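Workshop tips: teaching an arm by hand

Clamp the fixture before recording any points. If it shifts, every saved point is off.

Strap the cables to the links, leaving enough slack for full wrist travel.

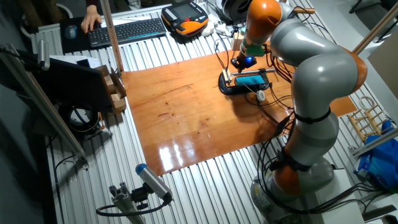
Set hand-guiding speed to 25 per cent or lower. Record an approach point directly over the part, then the contact point. Name both on the pendant before moving on.

For remote control, keep the keyboard and mouse at the far edge of the table, outside the arm's reach.
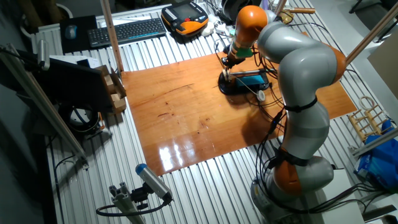

Replay each demonstration once at low speed with a thumb near the stop button. Delete bad takes the same day.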